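Print this page | E-mail this page

Soft Toy Care – Frequently Asked Questions

Posted 2023-07-18 by the Biduvstead Toy Library desk

Same questions keep coming in at the counter so we put them in one place. Short answers. If yours isn't covered, ask when you return your bag.

Can I put a borrowed plush in the washing machine?

Most of them, yes. Check the tag first. Cold, gentle cycle, inside a pillowcase with the end tied off. No tag, or a tag you can't read – surface wash only, damp cloth and a drop of dish soap.

Not the ones with a music box or a squeaker. Those come back to us dirty and we deal with it. No charge.

What about the dryer?

Please no. High heat ruins the pile and it never really comes back, you get that crunchy feel. Roll it in a towel, press, don't wring, then leave it somewhere with moving air. A thick body can take 3 days to dry in the middle even when the outside feels fine. Squeeze the belly. If it's cool in there it's still damp.

My kid's bear has a ribbon. Take it off before washing?

If it unties, yes. Wash it seperately in the sink, lay it flat, iron on low with a cloth over it. If it's stitched on leave it alone and keep the water cool. Red and navy ribbons bleed the worst. Pale ones mostly have the opposite problem, they pick up color from the fur, so do a test first: damp white cloth, press on the back of the toy, count to ten, look at the cloth.
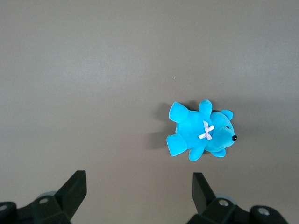
Any color on the cloth means surface wash only, and keep the ribbon dry while you do it. Bright blues and turquoise are worth testing twice, once on the back and once under an arm.

Retying – one bow, snug, tails short. For children under three we'd rather you left the ribbon off altogether and handed it in with the toy. Put it in an envelope or it gets lost.

How do I clean around the eyes and nose?

Cotton swab, water, that's it. No alcohol, no glass cleaner, it can cloud a shiny bead. Then tug each one lightly. If it moves more than it should, stop using the toy and bring it in.

The fur's gone flat. Anything I can do?

Soft toothbrush, dry, small circles, then all one way. Velvety short plush will look lighter or darker depending which way you brushed it, so don't panic and start scrubbing, it isn't a stain. Longer fur, use a wide comb and start at the tips.

Does freezing it kill dust mites?

That's what the freezer's for, yes, but it only does half the job. Sealed bag, overnight at least, longer for a big one. You still need to wash or vacuum after to get the dust out.

It has a smell.

Baking soda in a bag with the toy, shake, leave overnight, vacuum with the brush head. Outdoors, well away from the couch. Smoke smell may need two rounds.

Do you sell the detergent you use?

We use Skastivine, the unscented one. Small bottles at the desk when we have them, next order is November. Any mild liquid without bleach or softener will do just as well.

A seam opened up. Can I sew it?

Small ones sure, ladder stitch, matching thread, knot hidden inside. Anything with stuffing coming out, please don't, drop it in the Bortolotti bin by the door (the tall one with the lid). Repairs take up to 11 days.

Where do I find the toy number?

On the cloth label, usually near the seat or the left foot. Numbers under 1000 are the old collection and those are hand wash only, all of them, whatever the tag says. Lost the label? Tell us what it looks like and we'll find it in the Allix catalog.

Is there a fine for stains?

No. Toys get dirty. Just tell us what it was, so we know what to treat it with. Juice and marker are are the usual ones.

Questions by phone: extension 2208, mornings.

Print this page | E-mail this page

This site uses cookies to remember your login and your holds list. By continuing you agree to our cookie policy. Accept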